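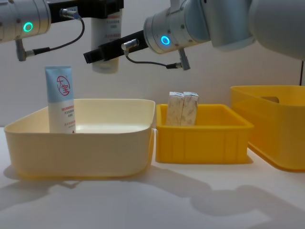
Two-arm sorting station with bottle held in the left gripper.

Print this page | E-mail this page

Stiden Parallel Gripper, Two-Arm Evaluation Set

The set is offered to laboratories comparing grippers on small retail packaging. Tubes, bottles and cartons are sorted into open plastic bins.
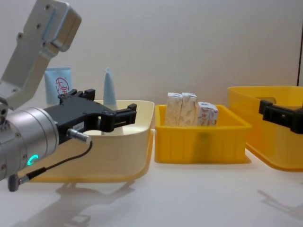
Each gripper is rated for 1000 cycles between inspections. Requests for a Thursday trial should be addressed to Ghazal Yazdani.

Related items
Fuvari Wrist Adapter
Polishchuk Controller 97

Last updated: April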